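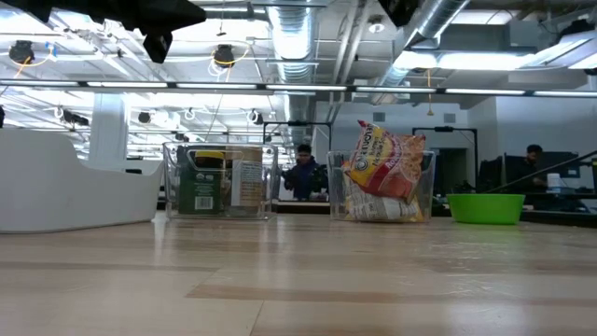 Sitzung 4: Ordnung in offenen Behältern

Handout zum Seminar "Vorrat und Verpackung", Februar 2025
Begleitend zu lesen: Skript Lindgren, Kapitel 2 (das kurze, trotz des Titels)

4.1 Wo wir stehen

In der letzten Sitzung ging es um geschlossene Schränke und um die Frage, warum man in ihnen grundsätzlich drei angebrochene Packungen Reis findet. Heute kommt der offene Behälter dran, vor allem der durchsichtige. Er gilt in der Ratgeberliteratur als Lösung nahezu aller häuslichen Probleme, und wer schon einmal 47 davon gekauft hat, weiß, dass er mindestens ein neues schafft, nämlich die Frage, wo man 47 Behälter unterbringt.

Wir arbeiten mit dem kleinsten sinnvollen Aufbau: zwei klare, gleich große Kunststoffbehälter mit verpackter Ware, daneben eine grüne Schüssel, alles auf einem hellen Holztisch. Mehr braucht es für die Grundbegriffe nicht. Wer mehr möchte, darf sich zu Hause vor den eigenen Küchenschrank stellen.

4.2 Begriffe

Füllhöhe. Abstand vom Boden des Behälters bis zum höchsten Punkt des Inhalts. Bitte nicht mit der Behälterhöhe verwechseln. In den Klausuren geschieht das zuverlässig, obwohl die beiden Wörter sich kaum ähnlich sehen.

Überstand. Der Teil des Inhalts, der über den Rand ragt. Im linken Behälter reicht der hohe, beige-weiße Karton fast bis an den oberen Rand, ohne ihn zu überragen. Im rechten steckt eine knittrige Snacktüte, und die steht deutlich darüber. Für die erste Situation genügt der Begriff "passt". Die zweite nennt man in der Fachsprache "Überstand" und in Wohngemeinschaften "passt schon".

Formtreue. Eigenschaft einer Verpackung, ihre Gestalt zu behalten, wenn man sie abstellt. Kartons sind formtreu, bis jemand sie am falschen Ende aufreißt. Tüten sind es nur, solange sie verschlossen sind und niemand sich auf sie stützt.

Schauseite. Die Seite, mit der ein Produkt dem Betrachter zugewandt steht. Hersteller meinen damit die Seite mit dem Logo. Im Haushalt ist es die Seite, die beim Einräumen zufällig vorn war.

4.3 Zwei Behälter, zwei Strategien

Der linke Behälter folgt dem Prinzip Bücherregal. Eine dunkelgrüne Schachtel und der Karton stehen aufrecht nebeneinander, dahinter schaut etwas Gelbes hervor, ein Deckel oder eine Kappe. An der grünen Schachtel ist vorn ein weißes Etikett mit Barcode zu sehen. Für eine Kasse wäre das die ideale Schauseite, für Menschen mit Hunger eher weniger. Der Barcode ist der einzige Text auf einer Verpackung, den wirklich niemand am Frühstückstisch liest.

Der rechte Behälter folgt dem Prinzip Papierkorb, was ausdrücklich keine Abwertung ist. Die Tüte ist überwiegend rotorange und gelb, und nahe am oberen Ende erkennt man ein rundes Logo und die Buchstabenfolge "EVOT". Das ist kein vollständiges Wort, reicht aber für unsere Zwecke. Wer seine Vorräte kennt, ergänzt den Rest aus der Farbe. Im Skript heißt dieser Vorgang "Wiedererkennen auf Verdacht". Er erklärt, weshalb man im Dunkeln Paniermehl statt Zucker in den Kaffee gibt.

Beide Strategien haben ihren Platz. Aufrechtes Stellen lohnt sich bei Kartons und allem, was eine brauchbare Standfläche besitzt. Stecken lohnt sich bei Tüten, die ohne seitlichen Halt gern zusammensinken. Ungünstig wird es erst, wenn man beides in denselben Behälter zwingt. Dann drückt der Karton die Tüte platt, und man hat am Ende Krümel mit Barcode.

4.4 Zur Transparenz

Klare Wände versprechen Übersicht. Sie halten das Versprechen für die vorderste Reihe. Was dahinter steht, verdeckt der Inhalt selbst, da hilft auch das beste Material nicht. Im linken Behälter lässt sich über den gelben Gegenstand hinter der Schachtel gerade so viel sagen, dass er gelb ist und oben etwas abschließt. Daraus folgt die Regel, die im Skript eingerahmt steht:

Durchsichtig ist der Behälter. Der Inhalt ist es meistens nicht.

Die Systeme "Idlow" und "Kendedo", die wir in der Übung vergleichen, gehen damit verschieden um. Idlow setzt auf schmale Behälter, in die nur eine Reihe passt. Kendedo setzt auf breite Behälter und Zuversicht. Clyde Lindgren vertritt seit Jahren eine dritte Position, nach der man Dinge, die man nicht sieht, auch nicht besitzen sollte. Seine eigene Speisekammer durfte der Kurs bisher nicht besichtigen.

4.5 Die Schüssel

Die Schüssel rechts wird in der Diskussion gern vergessen. Sie ist breit, flach und leuchtend limettengrün, und soweit man sehen kann, ist sie leer. Als Lagerort taugt sie nur bedingt: Ein hoher Karton hätte hier wenig Halt, und bei zwei Tüten wird es schnell eine Frage der Diplomatie. Als Ausgabeort ist sie dagegen kaum zu schlagen. Man gibt hinein, was gleich gegessen werden soll, und erspart allen Beteiligten das Wühlen in der Tüte bis zum Ellbogen.

Merken Sie sich die Unterscheidung von Lagern und Ausgeben, sie kommt in Sitzung 6 wieder (Brotkörbe). Eine Schüssel, die beides zugleich leisten soll, enthält nach kurzer Zeit Schlüssel, eine Batterie unklaren Ladestands und eine einzelne Walnuss.

4.6 Übung in Zweiergruppen

Sie brauchen zwei gleiche Behälter, eine flache Schüssel, zwei Kartons und eine verschlossene Tüte. Zeit: 23 Minuten.

1. Räumen Sie die Behälter so ein, wie Sie es zu Hause tun würden. Bitte ehrlich.
2. Messen Sie Füllhöhe und Überstand und tragen Sie beides ins Arbeitsblatt ein. Bei Tüten wird am höchsten Zipfel gemessen, ohne vorher daran zu ziehen.
3. Setzen Sie sich so hin, dass Ihre Augen knapp über Tischhöhe liegen. Notieren Sie, was Sie von vorn benennen können.
4. Tauschen Sie den Platz mit der Nachbargruppe und benennen Sie deren Vorräte. Raten ist erlaubt, muss aber mit einem R gekennzeichnet werden.
5. Räumen Sie um, bis kein R mehr übrig ist oder die Zeit abläuft.

Die Tüten werden erst nach Schritt 5 geöffnet. Im vergangenen August hat eine Gruppe diesen Hinweis als Empfehlung verstanden, seither fehlt in der Auswertung eine Zeile.

4.7 Zur nächsten Sitzung

Lesen Sie im Skript die Seiten bis zum Abschnitt "Jillotham und das gestapelte Glas". Bringen Sie außerdem die Liste eines Regalbretts aus Ihrem Haushalt mit, höchstens 12 Einträge. Kommentare zu Mindesthaltbarkeitsdaten sind freiwillig und werden vertraulich behandelt.

Abgabe des Arbeitsblatts wie immer im Ablagefach vor dem Seminarraum. Das Fach ist undurchsichtig, bitte trotzdem mit der Schauseite nach vorn einlegen.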